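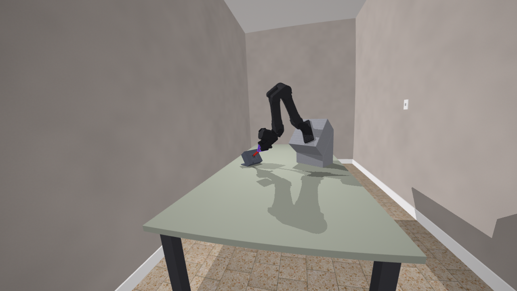

# Chapter 3: Getting Across

Give an army a river and you find out very quickly how good its engineers are. Tanks, fuel lorries, field kitchens and ambulances all stop at the same muddy bank, and the whole plan waits on a handful of people with pegs, tape and a good eye for the ground. I think military bridging is one of the most exciting subjects in this book, and I hope that by the end of the chapter you'll never walk over a river again without wondering how you'd get a loaded column to the other side!

In Chapter 2 we looked at how vehicles are given a load class. Now we turn the idea round and ask what the bridge can bear. A bridge has a class too, and the rule is wonderfully plain: the vehicle's number must not be higher than the bridge's. A class 64 bridge will take a class 64 vehicle, provided the driver keeps to the set speed and spacing (both matter far more than new students expect, as the first set of worked problems will show). 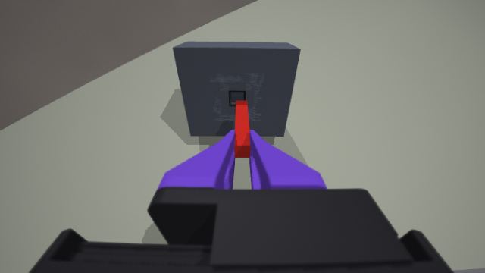
The gap itself comes next. Engineers talk about wet gaps and dry gaps, and a dry one can be every bit as awkward. A railway cutting or an anti-tank ditch has no current to fight, but its edges may crumble under the first heavy axle. Banks are therefore measured, probed and, where needed, built up before any steel is brought forward.

We'll follow one crossing right through the chapter, a training exercise on the River Apaza between the villages of Liltby and Hivside. The river there is 200 metres wide in February, with a firm bank on the Liltby side and soft silt on the other. The Steltmont engineer squadron, led by Major Octavio Huaranga, had to choose between rafts and a full floating bridge, and their first answer was wrong. Working out why is great fun, and it will teach you more than a page of formulas.
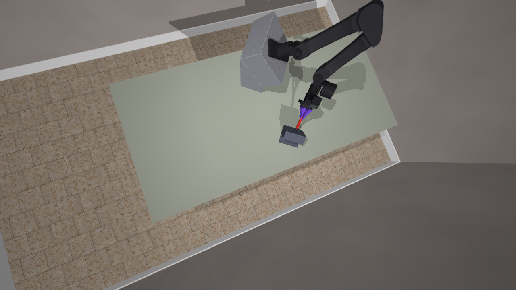

Rafts can start moving vehicles early and are easy to hide or scatter under attack. A floating bridge takes longer to build, then carries traffic in a steady stream. Which would you pick with the light going and an armoured company already queuing on the approach road? Jot down an answer before you read on, and keep it, as we'll come back to it in Section 3.2.

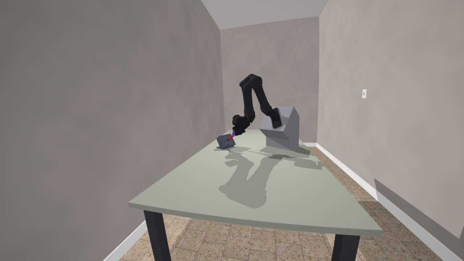
## 3.1 Reading the banks

Start with the far bank. It is harder to reach, harder to improve and very often the one that decides the site. Look for the slope, the kind of soil and the way out: a fine landing place is no use at all if it leads into a bog.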